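Chapter 5
Gathering Grasp Examples in Simulation

A learning system that picks things up needs many examples of grasps, good and bad. This chapter covers how to collect them in a simulator before any hardware is used. The running case is the Sindico set, built by Dolores Tillman and Dulce Valdovinos from 300 object meshes and 799 recorded grasps. Irregular shapes make up a large share of it – a lumpy mesh gives the fingers few flat places to rest.
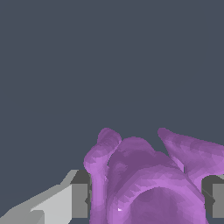
Why record failed grasps as well as good ones?

A system trained only on good grasps has no way to tell a poor one from a sound one. Failures show it where the limits are.

Each example has three parts: the pose of the hand, the state of the object, and a label. The label is set by a rule, and the rule must be written down before collection starts. In the Sindico set, a grasp counts as held if the object stays between the fingers for 5 seconds with no support under it. Section 5.2 compares this rule with the stricter one used by Halvorsen.

Views matter too. A close view shows contact, and a wide view shows how the arm reached the pose. Store both under the same example number.

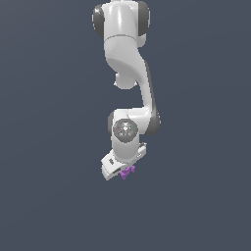 Figure 5.2 Wide view of the arm with a small purple object at the gripper.

Before reading on, open the Durkeck files for this chapter and check that the meshes load. Exercises begin after Section 5.4.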